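Towns should stop charging late fees at the library

Vatville's library still charges for late books. The fee is 17 cents a day per item, up to a cap of 5 dollars, and once a card reaches the cap it stops working until the balance is paid. The town council will look at the rule again in February. I think it should be dropped, and I think the same of every small library that still has one like it.

The case for fees is easy to state. Books belong to everyone, people forget, and a small charge reminds them. I believed this for years. I paid my own fines without complaint and thought other people should do the same.
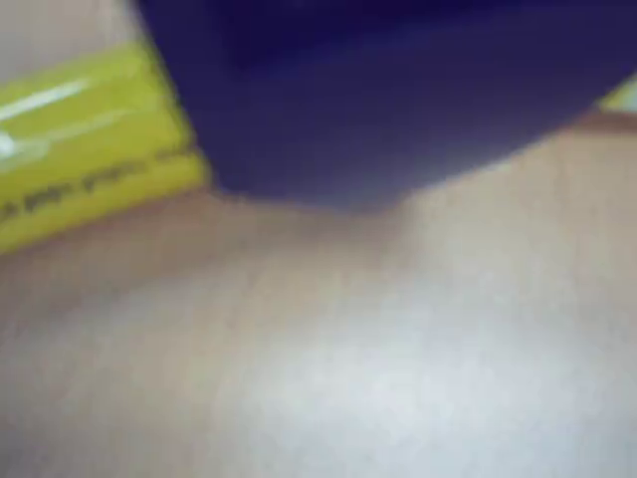 What the fees bring in

Very little. Last year the Vatville branch collected 1134 dollars in late fees. Out of that came the card reader charges, the printed notices, the stamps, and the desk time spent arguing about whether a book went into the drop box before or after closing. Lorenz Thaler, who ran the branch in Kekora until he retired, told me his staff spent more on collecting fines than they took in, and that they kept doing it out of habit.

Money was never the main point, supporters say, and that is fair. The point was to get books back. But a fee only works on people who can pay it and who mind paying it. A parent with three children and a stack of picture books can hit the cap on several cards in one bad month. That family often does the sensible thing and stays away. The books stay away too.

Who comes back

Kekora ended its late fees and cleared the old balances on the same day. In the weeks after, 35 blocked cards were used again. Some of them had been idle since the owners were in grade school. Long overdue books came back in grocery bags, and a few went straight to the sale cart.

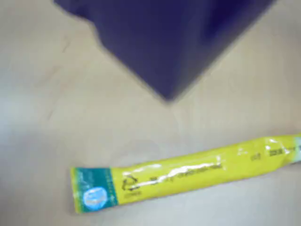

Popular titles are the hard part. If there are two copies of a new novel and one of them sits on a nightstand until spring, the waiting list suffers, and I don't want to wave that away. Kekora handles it by billing for the book itself after six weeks and canceling the bill when the book turns up. Pledar does the same but waits eight weeks, and I would take the shorter limit.

There is also the complaint that people who always returned things on time are being made fools of. I was one of those people, more or less. I lose nothing if a neighbor's old fine is erased. The shelves are the same, and the line at the desk is shorter.

The council can make this change with a single vote — the fee is in the local rules and needs no approval from the county. It should also clear every balance now on the books, or the people already blocked will stay blocked.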